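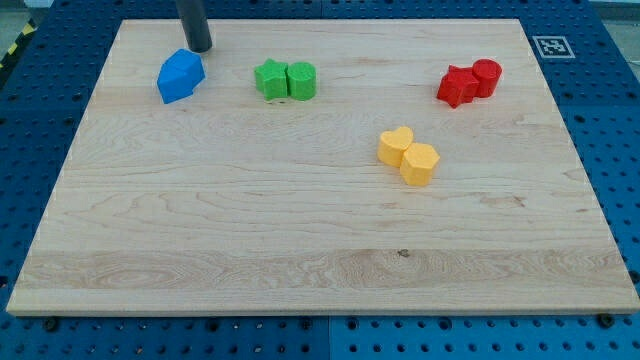

## Week 2 handout: what does a sorting cell really cost?

Last week Domingo Riquelme took you through grippers, so I'm going to be the dull one and talk about money. I like this part of the course, for what it's worth, and by December you'll have to hand in a budget of your own, so we may as well start early.

Our task for the term is plain enough: coloured blocks on a wooden board, to be sorted by colour, or by shape if your group is feeling brave. Stars, cylinders, a heart, that sort of thing. A star and a cylinder can both be green, so decide which rule you're sorting by before you price anything. I've had groups spend a fortnight on camera quotes and then find they disagreed about what "sorted" meant!

### The pretend budget

You have 3000 pounds on top of the arm, which the department already owns. Last year's best plan came in at 3128 and I sent it back. Over is over, even when it's lovely work.

Please put your costs under these headings:

- **Fingers and spares.** Fingers wear, and they get bashed. Price at least one spare set.
- **The table.** A surface with a grid of holes costs more than a plain one, but you can bolt things down and move them next week. Bolts go on the list too (they always get left off).
- **Markers and camera.** A printed square marker is next to nothing. The time to stick it down straight and calibrate against it is not.
- **Things to pick up.** Blocks, board, replacements for the ones that go missing.
- **Safety.** Floor tape, signs, anything you need for the risk form.
- **People.** Your hours, at the rate on the course page. Yes, really.

### Quotes

Get two for anything over the small-items limit. Womwood and Kavitz both answer students politely. Endance will want a phone call - have your part numbers in front of you. Delivery from Phuthong takes 21 days, so if you go with them, put that in your timeline and work backwards from it.

Ask each of them the same questions:

1. Is VAT included?
2. What does carriage cost?
3. How long is the quote good for?
4. Who pays if it arrives broken?

### Touching blocks

A small thing that changes the sums. Blocks that sit pressed up against each other are harder to grip than ones with space round them, and your plan should say what you'll do about it. Slimmer fingers? A nudge to part them first? The nudge is free to buy but you'll pay for it in programming hours, and I want to see those hours written down.

### For next time

Groups of 6, one sheet per group, draft headings and first prices only. Wenceslao Alarcón has the key to the lab if you want to measure the table - email him first. Bring a tape measure, ours has vanished again.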